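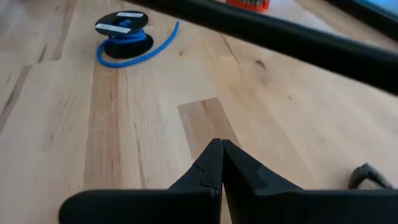
Wuvgate Library Annex, building meeting no. 6
3/13/20, back room at Moya, started late (my fault, I had the key)

Present: Pirmin Thaler for Stirkico, the two branch librarians, Dana from the town's facilities office, the roofing sub, and me taking notes. The electrician sent word he'd call in and then didn't.

Last meeting's notes
Everyone said they'd read them. Dana caught that I'd put the book drop on the north wall when we moved it to the east wall back in December. Fixed now, sorry Dana! With that one change they stand.

Modules and delivery
Pirmin went first because he had to be on the road by lunch. The annex is still coming in 8 modules, and six of those have their wall framing closed in. The last two are the ones with the restrooms, and they're behind on account of the plumbing walls getting redrawn. He'd like to hold all of them at the yard and bring them over together instead of in two trips. I asked if that costs us anything and he said no, as long as the slab is ready when the trucks are. We went back and forth on that for a while (the slab was supposed to be my good news for the day, and then it rained all week). We left it that everything comes in one delivery, and I'll call Pirmin once the forms are off so he can book the crane.

There's one tight corner coming off Jernovach Road. The longest module needs 35 feet of clear width to make the turn, and right now there's a row of parking spaces and a bike rack in the way. Dana will get the spaces coned off and is pretty sure the rack just unbolts. She's going to go look at it with a wrench before she promises anything.

Roof
The roofing sub brought two samples of the standing seam, the lighter gray and the one I keep calling oatmeal. I like oatmeal. I was the only one who liked oatmeal. Lighter gray it is, and it matches the flashing that's already on order, so fine, I give in. The seams where the modules join get sealed on site, and he wants two dry days in a row for that. He also wants somebody to tell him who's responsible for the gutter on the side facing the old building. It's in our drawings but not in his price. I said I'd look, and I have a bad feeling it's ours.

Windows and the reading corner
The librarians would like the reading corner window to be lower, so that little kids can see out while they're sitting on the floor. I love this idea and wish we'd heard it in December! Pirmin says that module is one of the closed-in ones, so moving the opening means taking a panel off and changing the header. He'll price it. We talked about a raised platform with cushions as the cheaper way to get there, and one of the librarians started sketching it on the back of my agenda, which I've now lost. If you have it, please send it back to me.

Shelving
Still 20 bays. The fire exit needs a wider path than the plan shows, so one bay will turn and go along the back wall. No objections, and a couple of people had stopped listening by then, me included for a minute.

Power
Skipped, no electrician. I'll chase him Monday.

Who's doing what
Pirmin: price for the lower window, crane dates once he hears from me
Dana: parking spaces, bike rack
Librarians: final word on window or platform after they see the price
Roofing sub: order the lighter gray
Me: slab call, gutter question, electrician, ramp handrail color (forgot to bring it up, it's blue unless somebody yells)

Next meeting will be on site if the mud allows, otherwise back at Moya. Bring boots either way.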